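Subject: Re: [ulmont-arms] spring budget - fingers, licenses, bench

Fri 7 November

Ok quick reply before I lose the morning. Quoting the bit that matters:

> Can we hold the second gripper until April? Ulmont only has 674 left in the small parts line and Trellura wants payment up front. Also not clear to me why we need the render seats AND new fingers. Pick one?

Short answer, seats first, fingers after. The sim is where we find out what to buy. Fabric bag next to a cooktop is the kind of job the kitchen people keep asking for and I don't want to order hardware for it blind.

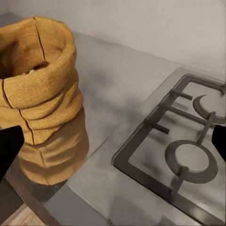

So - render seats, 4 of them, paid monthly. Reswood quoted 187 for the first month, all seats in. That leaves enough for one set of fingers and shipping, not two. If we wait til April for the second set I can live with it.

Trellura's payment terms are a pain but they do take returns inside 30 days, unopened. Please dont open the box untill somebody has checked the part number.

Bench top is a separate question. Wood in the sim, and I'd like the real one to be wood too, the Trình quote for a steel one is way over anyway.

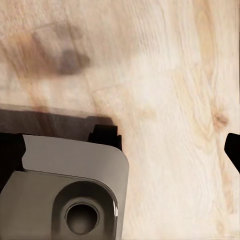 *- Ulmont bench desk*

Still need from the list:

- yes/no on the seats, today if you can
- who has the old finger drawings, I only have the housing
- does the Trình quote include delivery? can't find it in the pdf

If I hear nothing I'll put the seats through and park the rest for April. Spreadsheet is in the usual folder, tab 2 is the live one, ignore tab 1.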